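Setting up a simulated reach task before moving to the workshop arm

8 March 2024
By Solange Meireles

Search this site Enter keywords Go

Last updated: 8 March 2024

The arm in our shared workshop at Badholm is bolted to a bench that other people also use. Time on it is booked in short slots, and a slot spent hunting for a frame error is a slot lost. I now do the first part of every task in simulation at home and bring only the parts that need real hardware. This page covers the reach task: the hand starts above the table, moves to a printed target, stops at a fixed height over it, and returns. There is no grasping in it. Grasping is the next page.

You will need a physics simulator that loads a robot description file, a Python environment for the controller, and a tabletop model. I assume you can already load an arm and move one joint from a script. The workshop's controller package is called Travport and the names below follow its config files. If you use something else, the order of the steps is the same.

1. Fix the frames first

Decide on one world frame and write it down. Mine has its origin on the tabletop surface, at the center of the edge nearest the arm base, with X pointing away from the base, Y to the left, and Z up. Every length is in meters and every angle in radians. The only exception is the settings file, where heights are in millimeters so that people at the bench can check them with a ruler. The loader converts them once, at startup.

Do not put the origin on the floor. The table height in the simulator will not match the real bench, and if the origin is on the floor that difference ends up in every Z value you save. With the origin on the tabletop it appears in one place, the base transform.

The base transform is the pose of the arm's first link in the world frame. Measure it on the real bench if you can. Copy the numbers into the simulator and leave them alone. If the simulated arm then looks slightly off-center, it is off-center on the bench too.

2. Load the table as a solid box

Use a plain box for collision and put the wood texture on a separate visual mesh. A textured mesh used for both will load, but contact with a triangulated surface is noisier than contact with a box, and you will see small jumps in the contact force when a fingertip touches down. Set the box top at Z = 0 exactly.

The floor can be the simulator's default ground plane. It plays no part in the task, though the grid lines help when you are judging whether the camera is level.

3. Make the target and the guide line visual only

The target is a flat disc with red and white rings and a red center. Give it a visual element and no collision element. Raise it 2 mm above the table. At zero height it shares a plane with the tabletop and the two surfaces will flicker against each other as the camera moves.

The guide line is a thin blue strip, built the same way. It has no function in the controller. I use it to check by eye that the target is being placed in the right direction, and it has caught a swapped sign in Y more than once.

Store the target pose in the settings file:

target_x_mm
target_y_mm
target_yaw_rad
hover_mm

Yaw does nothing for a round target. Keep the field anyway, as the grasp task reads the same file.

4. Define the tool point

Most wrong results in this task come from the tool point. The arm description ends at the flange, where the hand bolts on. The hand has its own frame. The point you want over the target is neither of these. It is the midpoint between the two fingertips, at the level of the tips.

Add a fixed frame called tool_mid as a child of the hand frame. It should have no mass and no geometry. Its offset is along the hand's own Z axis only, if the hand is symmetrical. Take the offset from the hand's drawing and then check it in simulation:

- Open the fingers fully.
- Read the world position of each fingertip.
- Average the two positions.
- Compare the result with the world position of tool_mid.

The difference should be well under a millimeter. If it is large and sideways, you have attached tool_mid to one of the fingers. The symptom of that mistake is easy to recognize: one finger goes to the target and the other stands off to the side, and the offset changes when the fingers open or close.
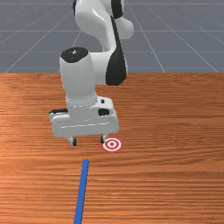
Run the check again with the fingers closed. The midpoint must not move. If it shifts when the hand closes, the two finger joints are not traveling by equal amounts. In many description files the second finger is meant to mimic the first, and some simulators ignore the mimic tag without a warning. In that case, command both finger joints with the same value from the script.

Next, turn the wrist through a quarter turn and read tool_mid again. Its X and Y should stay where they were, provided the hand is pointing straight down. A small circle traced by tool_mid during this turn means the offset has a sideways part that should not be there.

5. Write the motion in segments

Use four moves:

a. Joint move to the home pose.
b. Straight line to a point above the target, at travel height.
c. Straight line down to hover height.
d. Straight line back up to travel height, then joint move home.

Travel height in my file is 63 mm above the table. Hover height is 20 mm. Both are measured to tool_mid, and both are low enough that a mistake in the tool offset could put a fingertip into the wood. On a new setup, add a safe margin to each and take it out after the checks below have passed.

Keep the hand orientation constant through b, c and the vertical part of d. Solve the inverse kinematics at each waypoint using the previous solution as the seed. Starting every solve from the home pose will sometimes return a different elbow position partway along the line, and the simulated arm will jump to it without complaint. The real arm will stop with a velocity fault.

Add a check on the joint values between neighboring waypoints. If any joint changes by more than a set limit, abort and print the waypoint number. I print the joint name as well.

6. Log the error in two parts

At the end of segment c, wait for the joint velocities to settle, then record:

- horizontal error: distance in XY from tool_mid to the target center
- vertical error: height of tool_mid above the table, minus hover_mm

Do not combine them into one distance. They have different causes. A horizontal error that stays the same for every target position points to the base transform or the tool offset. One that grows with reach points to a wrong base yaw. A vertical error in simulation usually means the joint controller is sagging under gravity. Turn on gravity compensation, or raise the position gain, and run it again.

A useful test is to move the target to 4 positions near the corners of the reachable area and run the whole sequence at each one. Then repeat the set with the wrist turned half a turn. An error that flips direction with the wrist belongs to the tool. An error that stays put belongs to the base or the target.

My pass limit in simulation is 2 mm in each part. The limit is loose for a simulator, and anything that fails it has a real fault behind it.

7. Common faults

Arm falls at startup. The controller is started after the physics. Step the simulator only once the first joint command has been sent.

Hand arrives rotated by a quarter turn. The flange and hand frames differ by a fixed angle in the description file. Correct it in the hand mount joint and leave the target alone.

Hand stops short and vibrates. Check for collision between the hand mesh and the last link. Neighboring links should be excluded from self-collision.

Target appears at the far end of the table. A millimeter value was read as meters, or converted twice. Look for a second conversion in the script.

Motion is correct but runs slowly. The waypoint spacing is too fine. Widen it until the joint check in section 5 starts to complain, then go back one step.

8. Moving to the bench

Copy the settings file and the controller script. Do not copy the base transform unless it was measured at the bench in the first place. Print the target at full size with page scaling turned off, measure the outer ring, and tape it down flat.

For the first run, set the speed override to its lowest value, restore the safe margin on both heights, and keep a hand on the stop button. Run segments a and b only. If tool_mid is over the center of the target, judged from the front and from the side, run segment c. Take the margin out in small steps.

The older Lacerda mounting plate, which was on the bench until January, was thicker than the present one. Settings files saved before the change carry the old tool offset and will bring the fingers in at the wrong height. Check the plate field at the top of the file before running anything. It should read Vesier.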